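Home | Kits | Rental | FAQ | Cart (0) | Contact

Lirnason Hand Kit: Frequently Asked Questions

Updated Nov 10, 2024

What do I get for my money?

Two hand-held grippers, a camera for each, the mounts, a charger, a calibration card and a carrying case with foam cut to fit everything except the charger. The charger goes in your pocket. We have heard from you on this subject.

Is it a robot?

No. It is the end of a robot, with you supplying the rest. You hold a gripper in each hand, do the task yourself, and the cameras record what the fingers did. The recordings go toward training a real arm, which you will have to buy from somebody else.

How much is it?

The full kit is $1133. Rental is $127 a week, and a week means seven days, including the ones when you were waiting for a cable. Shipping is extra outside the lower 48.

Can I buy just one gripper?

Yes, but think about it first. A surprising share of household jobs need one hand to hold the thing and another to do something to it. People who buy one usually buy the second a month later and pay for shipping twice, and we have stopped feeling bad about that.

Will it work with my arm?

If your arm is a Plilden, yes, with the adapter plate in the box. If it's a Koveneck, yes, with an adapter plate that is not in the box. For anything else, send us the bolt pattern and we'll tell you whether to get your hopes up.

How heavy is it?

Heavy enough that your forearms will have an opinion by mid-afternoon. Take breaks. Switching hands does not count as a break when you are using both of them.

Do I need to know how to program?

For recording, no. For doing anything with the recordings, somebody on your team does. The Petrenko export tool turns a session into a folder of files and a log. The log is cheerful and mostly accurate.

How many recordings does a task need?

More than you planned. Our own plug-and-socket set has 86 good takes in it, and the policy trained on those is decent with the plug lying straight and sulks when it's turned sideways. Start with one task, record until you're sick of it, then move the object a few inches and record some more.

What should I practice on first?

Something that stays where you put it. Blocks are fine. Cups are fine if they're not your good cups. Leave cloth for your second week and bags for whenever you feel you deserve to be humbled.

What about power strips and cords?

We like these as a second task. A strip has buttons to press and slots to line up with, and the cord adds a little trouble without taking over. Leave it disconnected from the wall, please. Put it well into the table and bring the grippers to it, and try starting from a different spot each take so the model doesn't learn that the answer is always "go forward."
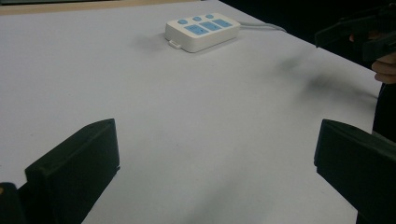
Keep your approach slow. The most common complaint we get about bad data is jerky motion, and the most common cause is a person who wants lunch. Come in at the speed you'd use to pick up somebody else's phone.

Does the table matter?

Less than the light does. A plain matte surface is easiest. Glossy tops throw reflections that confuse the tracking, and glass is a hobby for people with more patience than we have. The October firmware made shiny surfaces a bit more bearable. Bearable is the word we'd stand behind.

Can two people record together?

Yes, one gripper each. Agree on who goes first before you press record. Fingers that collide at full enthusiasm are not covered.

What is covered, then?

The grippers and mounts for one year, the cameras for 3 months, and the finger pads not at all, as they're meant to wear out. Spare pads are on the Kits page.

Can I return it?

Within 30 days, in the case, with the calibration card. It is always the calibration card that's missing. Look inside the manual.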